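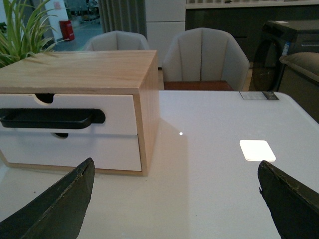 Small drawers win the day at Prokolska's tidy-up month

The great drawer question has reached Prokolska, and the town has come down firmly on the side of owning fewer batteries.

Through March the old reading room on the ground floor of the Bouvier building has been given over to what its organisers call a desk clinic. People bring in the small drawer units that sit on their desks, sideboards and kitchen worktops, tip out whatever is inside, and go home with less of it. Entry is free. Tea is not, though it is cheap and tastes it.

By the middle of the month 84 households had taken part, which in a town of Prokolska's size is a better turnout than the last two public meetings on parking managed between them. The organisers have kept a tally of dead batteries handed over for recycling, and it stood at 267 when the doors closed last night. They did not set out to keep a tally of batteries. They set out to talk about storage, and the batteries kept coming.

The clinic is the work of Gilles Gilbert, a retired joiner who ran the Cesirance furniture workshop until his knees objected. He has firm views on drawers. A small pine unit with two white drawers, one above the other, meets with his approval. So do semicircular finger notches cut into the top edge of a drawer front, which he regards as the high point of the craft.

"A notch can't fall off," he said. "I have spent a good part of my life putting knobs back on things."

On handles he is less forgiving. A long black handle on a white drawer that already has a notch strikes him as belt and braces, although he admits it looks smart and that his daughter has one. Asked which of the two he would use to open such a drawer, he thought about it for some time and said it would depend who was watching.

The method is simple enough to have been explained to this reporter twice without notes. You empty one drawer at a time on to a plain white table. You put back only what you can name and have used since last summer. Everything else goes in a box, and the box goes home with you in disgrace, to be dealt with by the end of the month. Nothing is thrown away on the spot unless it is plainly a battery.

The white table matters, Mr Gilbert says. Visitors had asked for something friendlier, perhaps with a cloth on it, and a cloth was tried for one afternoon. People lost drawing pins in it. The cloth has gone back to whoever lent it and the glossy top has stayed.

A glossy white top does have a drawback, in that it keeps no secrets. A drawer that has looked perfectly respectable for ten years will, when turned over, give up a sort of fine gravel made of pencil shavings, biscuit, and the little bits that come off other little bits.

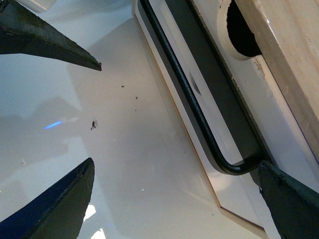
Specks are a sore point. On a dark table they would pass without comment, but on a shiny white one the tiniest crumb takes on the importance of a boulder, and more than one visitor has leaned in to check whether a dark, spindly scrap had legs. The clinic's rule is that the table gets wiped between households, and that anything which moves is let out of the window first.

Sotiris Theodorakopoulos, who looks after the wiping, has tried a dry cloth, a damp cloth and the side of his hand. The dry cloth sends the crumbs to the other end of the table. The side of the hand is quick but, he says, undignified. He has settled on damp, followed by dry, followed by tilting his head to catch the light from the ceiling and finding the one he missed.

"It was clean this morning," he said, looking at it.

Not everyone has been won over. A letter pinned to the board by the door argues that a drawer full of odds and ends is the only reason anything in Prokolska ever gets mended, and that the writer's own has supplied a fuse, a washer and the right sort of screw at moments of real need. The letter is unsigned but has gathered several ticks in different inks. Mr Gilbert has read it and added one of his own.

There has also been some muttering about labels. The stationery shop Triris, two doors along, gave the clinic a supply of sticky ones, and they proved so popular that people began labelling drawers before deciding what would go in them. One household spent most of its session choosing between "Useful" and "Various". It left with both, one per drawer, and was seen on the pavement swapping them over.

Sessions are limited to three drawers per household, a rule brought in during the first week after a family arrived with a filing cabinet on a sack truck. They were very nice about it. They have been back since, three drawers at a time, and are understood to have reached the letter M.

The clinic has 4 evenings left to run, from six o'clock until half past eight, and there is no need to book. Units should be small enough to be carried by one person without swearing. Visitors are asked to check for open glue before setting off, to bring their own box, and to leave loose paint at home.

Mr Gilbert will be giving a short talk on sticking drawers on the final evening, with candle wax provided. The reading room goes back to being a reading room in the week after, once the table has been wiped.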